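# Visit notes: Geagea shared workshop, Callov

Geagea occupies the upper floor of a former printing shop in Callov, two streets back from the rail line. It has 68 paying members, a wood room, a small metal room and a long bench area for electronics. I went in February to look at Kalia, a two-arm tabletop build that members have been working on in the evenings, and stayed until nearly 10 p.m.

The wood room can be covered quickly. The table saw is older than the building's wiring and has its own breaker. Dust extraction is adequate at the saw and poor at the router. Members book machines on a paper sheet by the door, in blocks of one hour.

Kalia is in a side room with white walls. The arms were bought used. The grippers, the mounting and all of the control code are the members' own work or have been heavily modified by them. The aim is modest: pick up ordinary kitchen items, put them down in a stated place, and open and close a drawer and an oven door without damaging either. Everything on the table was bought or donated for handling tests, and the cabinet came out of somebody's kitchen.

The control software is called Flellby. It runs on a desktop PC under the bench and sends position targets to both arms at 200 Hz. An operator moves the arms by hand through a task, the motion is logged, and the log is later used to train a policy. At the time of my visit the log held 1,297 recorded attempts. Failed attempts are kept and tagged with a short code for the type of failure. The most frequent code is a slip at the moment of lift, followed by contact with something the operator was not aiming for.

The room was in use from 6 p.m. The work that evening was on the left arm, first with tableware and then on the bare mat with a wood block.
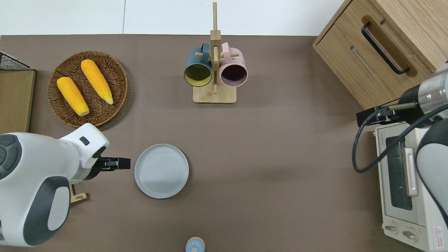
The same arm, over the mat:
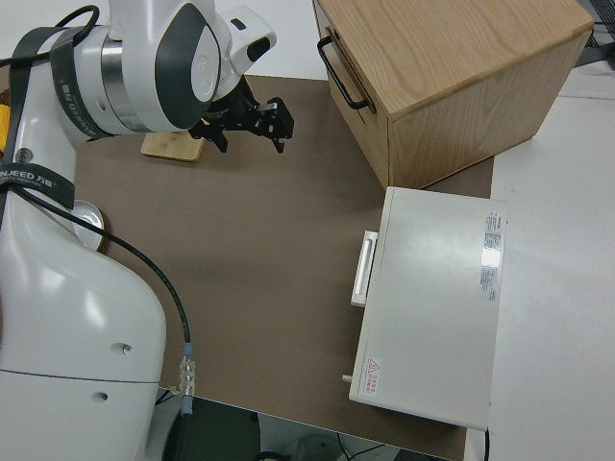
Plates are the hardest item on the list. The rim has to be caught between the fingers at a shallow angle, and an error of 3 mm in height is enough to push the plate along the table or press it down into it. The members tried rubber pads on the fingertips and took them off again, as the pads caught on the rim during release. The current approach is to come in low from the side, close slowly, and tilt before lifting. I watched a run of these. Most held. One plate came down hard and was put aside to be checked for chips.

Mugs are easier to grip than to hang. Lifting one off a peg requires a short move along the peg before any upward motion, and the policy tends to start the upward motion early. A rule in Flellby that limits vertical speed near the stand has helped. It is a patch, and it is listed as one in the project notes.

The cabinet drawer is reliable as long as the cabinet stays where it was during recording. It is light and creeps when pulled. Weights have been tried inside it, and clamps are planned.

Cable routing took up more of the discussion than I expected. The first version ran everything loose and lost a gripper connection in the middle of a session. Straps now hold the cable to the arm, with slack left at the joints. The amount of slack was found by trial. Too little and the wrist stops short of its range; too much and the loop drags over whatever is on the table.

Safety arrangements are simple. There is one stop button within reach of the operator and another by the door. Joint torque is limited in software well under the rated value. Visitors stand behind a line of tape on the floor. I would have liked to see a hardware limit as well, and was told it is on the list after the clamps.

The code is shared with members on request. The mechanical drawings for the gripper mount exist in two versions that do not agree, and anyone planning to copy the mount should ask which one was last cut.

Practical points: the entrance is on the yard side, the stairs are steep, and there is no elevator. Open evenings start at 6 p.m. Parking in the yard is for members only, so use the lot by the station. Bring your own eye protection if you want to go into the metal room.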